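Zavitz opens packing room in Drodunthorpe for weekly fruit baskets

October 2020

Zavitz, the office supplies and pantry service, has opened a packing room in Drodunthorpe to prepare fruit baskets for small workplaces. The room will handle orders for customers in the town and in neighbouring Clornum, which were previously packed in a corner of the main stockroom.

The new service supplies 288 baskets a week. Each is made up by hand to the customer's order and goes out on the morning round with the milk and coffee. Customers keep the basket for the week and hand it back when the next one arrives.

The room has a wooden floor and is fitted with height-adjustable desks in place of fixed benches. Staff can raise or lower the top to suit themselves and may sit or stand as they wish. Zavitz tried fixed benches first and found that they were too low for taller packers and awkward for anyone who wanted to sit down for part of the shift.

Elin Gittins, operations manager at Zavitz, said: "Packing fruit is light work but you are on your feet and bending over the same spot for hours. We asked the people doing the job what they wanted and the answer was a desk that moves. We bought 2 to try and ordered the rest a fortnight later."

Baskets come in one size. They are plastic, with holes in the sides to let air reach the fruit, and can be washed between rounds. Zavitz looked at cardboard trays and wicker hampers before settling on plastic. The trays went soft in the van and the wicker was hard to clean.
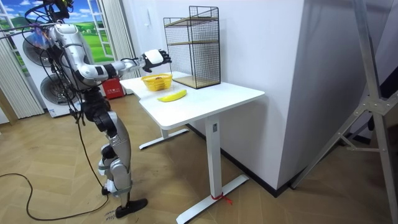
Bananas are the most requested fruit and are packed last, on top of anything firmer. Customers can ask for them greener if the basket has to last the whole week. Apples, pears and satsumas make up most of the remainder, and an order can be changed up to 4 days before delivery.

Fruit is supplied by Chien, a family wholesaler that has worked with Zavitz for 7 years. Fruit that is marked but still good to eat is set aside for staff to take home.

Deliveries to Clornum from the new room begin in November. Existing customers do not need to do anything and their delivery times will stay the same. Workplaces that would like to join the round can ask their Zavitz driver for an order form or telephone the Drodunthorpe office.

ENDS

Notes to editors

Zavitz supplies stationery, drinks and kitchen goods to small workplaces. Interviews with Elin Gittins can be arranged through the Drodunthorpe office.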